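I have lived in Tundley for two years now and I still make my lunch the way my grandmother did, in the evening, standing up, with the radio on. My colleagues buy theirs. A sandwich and a drink at the shop on Skutgate, every day. One evening in March I sat down with my receipts and found that I had spent 409 pounds on such lunches in my first winter here, and after that I went back to bread and a knife.

The problem is that English bread is very soft. I don't want to be rude about it, it makes good toast, but it cannot carry a pickled cucumber until one o'clock. So I bake. My recipe is from Stanisława Kwiatkowski, who was our neighbour at home, and she wrote it on the back of a calendar page:

- 493 g rye flour
- 398 g water
- sour starter, "as much as is needed"
- salt

For many months I did not know how much is needed. I wrote to her and she answered "you will see it". I use four big spoons and it rises well, except when the kitchen is cold, and then I put the bowl in the oven with only the lamp on.

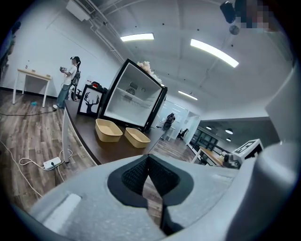 On the bread I put white cheese with radish, or egg with a lot of chives. Ebbe, who sits opposite me at work, brings herring some days and we exchange a slice. He eats his at half past eleven, which I find too early, but he starts at seven.

Next I would like to try the version with caraway. Leszek Tokarz has promised me his tin, if he can find the lid.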